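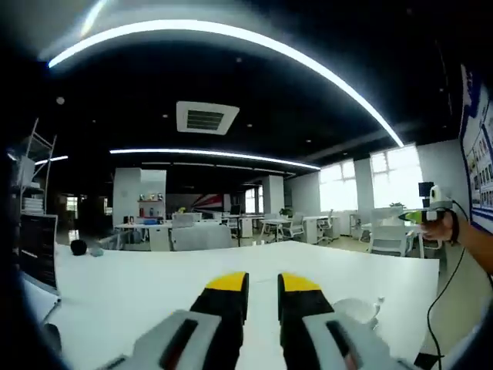 A reader wrote in to ask whether you need to join a historical society before you can look at its old town records. You don't! I've spent 7 years digging around the Brallgate archive and never paid a cent.

Start with the online catalogue and jot down the box number -- mine was 281, full of council letters from one soggy July.

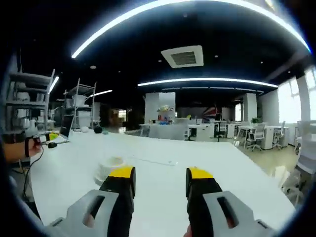
Then email the reading room and ask for a spot. Bring a pencil (pens stay in your bag), and write the box number on every page of notes, even if your hand's cramping.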